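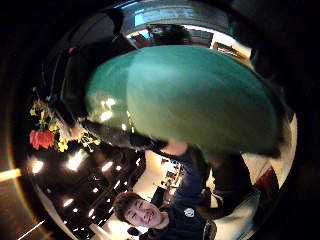 4.2 Replies to remarks about appearance

The second round of diaries dealt with a narrower matter than the first: what people say back when a relative comments on how tired they look. We had expected anger. What we mostly got was politeness, followed by a long paragraph written late at night.

Of the 200 entries coded, the largest group fell under what Seyoum calls the soft return, in which the speaker agrees with the insult in order to be allowed to leave the room. "You look worn out," says the aunt. "I am," says the niece, who slept nine hours and felt fine until then. Gebretsadik, coding the same entries separately, filed many of them under surrender. The two coders settled this over lunch, and the label in Table 3 is a compromise that pleases neither of them.

A smaller group, 17 entries, used a direct question ("Why do you say that?"). Writers who asked it reported feeling better that evening – and rather worse at the next family meal, where the question was still being discussed. The Wiltari diary form has no box for this, so most of them used the margin.
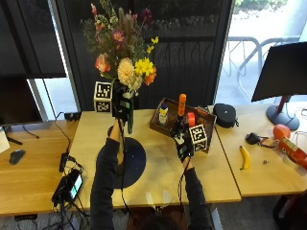

Figure 4. Flowers in a glass vase, with a person's hand on each side of the arrangement.

Compliments gave us more trouble than insults. "You look so rested!" was logged as kind by 20 writers and as an accusation by nearly everyone over the age of the first author. Ichikawa suggested in June that tone of voice would explain the gap. It may well, but a paper diary is a poor instrument for recording tone, and underlining turned out to mean different things to different people. One writer underlined everything, including the postcode.

We therefore report compliments separately in Section 4.3 and make no claim about which ones were meant. The Tredurholm sample, collected with a revised form, asks writers to guess the speaker's intention and then to say how sure they are. Early returns suggest that they are very sure.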